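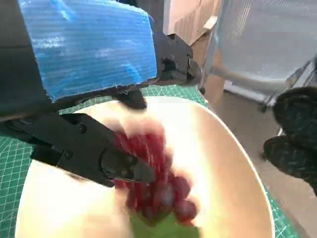 Our coach was of the opinion that a robot club should finish one small thing before August, and that fruit was small enough. So we chose the grapes.

The robot is called Elska. The program that moves it is called Fesel, and I wrote the part that decides how strongly the fingers close. In the first week I set the force to 3000, in units that we had made up ourselves, and the juice went as far as the window. After this I was careful. I went down by 30 each evening and wrote every value in the club notebook.

In Flenirside the evenings are long at the end of spring, and the school lets us stay until nine. My partner did the left arm and I did the right one. We did not talk much. She hummed, I typed, and sometimes she put a grape in her mouth and said that this one was for science.

At 2373 I stopped. It was a number I had not planned – my finger had slipped on the keys – but I left it so.

"Again?" she asked.

"Again," I said.

The fingers closed around the bunch. I noticed that I was holding my own hand in the same shape, under the table, with the thumb a little bent.

At home my grandmother wanted to know what I was learning there so late. I told her that I was learning how to hold a grape. She thought about it and moved the bread closer to me.

"And the other team?" she asked. "The ones from Walczak?"

"They have eggs," I said.

She said that eggs were harder, and went to look for the butter.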